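Manuscript file inspection – Urumby series, novel 3
Checked 14 November 2020

Front matter: pass. Dedication present, series order correct.
Author bio: revise. Still gives Zapata as place of residence; change to Uston.
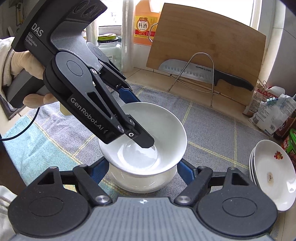
Chapter headings: fail. Chapter 18 appears twice. Renumber and rebuild the contents page.
Scene breaks: pass.
Back cover copy: 920 characters – within limit.
Sample for Brotitz: 3,000 words, ends mid-scene. Recheck in July.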